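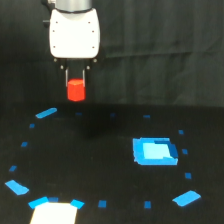

Red is the colour at the long end of the rainbow, the last one we can see before light slips off into infrared. It's also the one I get asked about most, so this entry has grown far longer than the one on green (sorry, green). Part of the fuss is simply how well it shows up: a small red cube held over a black tabletop gets your eye straight away, and you'd have to make an effort to look at anything else first. Painters have leaned on that for as long as there have been painters, and so has everyone who ever had to sell soup.

Reading time: 2 minutes

Names for red

Red turns up early in the story of colour words. Languages with only a few basic colour terms tend to have one for dark, one for light and then one for red, with yellow, green and blue sorted out later. English has had its word since Old English, when it was "read", and you can still hear it in surnames like Reid. The shades came along afterwards: crimson and scarlet in the Middle Ages, and maroon much later, from the French for chestnut. My own list of English names for reds and near-reds stands at 584, and I add to it whenever a paint chart comes through the door. Celeste Sequeira, who edits these pages, thinks half of them are pink. We've agreed to leave that alone.

Where the colour came from

The oldest reds are earths. Red ochre is clay coloured by iron oxide, and people were grinding it tens of thousands of years ago. Vermilion, made from mercury sulphide, is far brighter and also poisonous, and it can go dark with age – which is why some old paintings have rather gloomy reds in places where you'd expect a blaze.

Cloth is another matter. Madder root gives a warm brick red and can be grown in a garden (I've done it, it takes about three years of patience and then you dig the whole lot up). Kermes and cochineal both come from small scale insects. Cochineal travelled from the Americas to Europe in the sixteenth century and made an awful lot of money for the people who traded it. It's still used in food and lipstick, so do read the label if that bothers you.
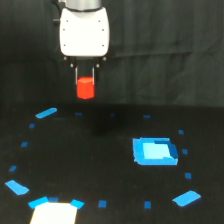
Bright red against black and dark grey.

Red beside other colours

Put the same red on black, on white and on orange and you'll swear you are seeing three different paints. On black it tends to look lighter and more glowing, on white a bit deeper, and on orange it can go oddly cool. So-yul Wang made me a set of cards to show this, using one tin of Onimix enamel for the lot, and I still catch myself checking the backs to make sure she didn't cheat!

Dusk is a different story. As the light goes, our eyes shift towards the blue end, and red is among the first colours to sink. A geranium that shouts at lunchtime can look nearly black by evening, while its leaves stay quite easy to make out. This is called the Purkinje effect, and you only need a window box to try it.

See also: Crimson; Madder; Ochre; Pink (disputed)

We use cookies to remember your settings. Accept | Manage

Contact | Copyright the authors | Back to top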